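Three weeks of teaching an arm in a small kitchen

11 April 2022
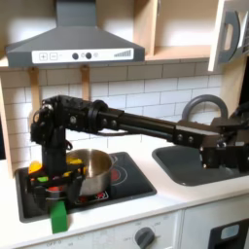 Why I collect the examples by hand

When I started this project, which I call Hamutden, I believed the learning part would take most of my time. I was wrong. Most of my evenings go to collecting examples. I guide the arm, I save the episode, I put the pieces back, and then I do it again.

At this moment I have 963 episodes. Of these, 498 use the small pot and the colored blocks at the toy stove. The rest are older, from when I had only a flat board on my desk in Rumville, and I am not sure if I will keep them.

What I changed this month

In the beginning I placed the block always in almost the same spot, because it was comfortable for me. The model learned this spot very well and nothing more. When I moved the block a little, the gripper closed on air. So now I have a list of 15 starting places, and I go through it in mixed order. The edge of the cooktop is on this list too, and I find it the most difficult one.

I also stopped deleting the episodes where I hesitate. If I miss the block and come back for it, I keep the recording with a note. Before, I had only clean examples, and the model did not know what to do after a small mistake.

My notes are in a simple table with 3 columns: starting place, result, remark. The script which reads it is named Anier, and it is slow, but I understand every line of it.

Next I want to try the sink. I have to write a new list of places for it first.

Contact: write to Fan through the form | © 2022 Hamutden notes | Back to top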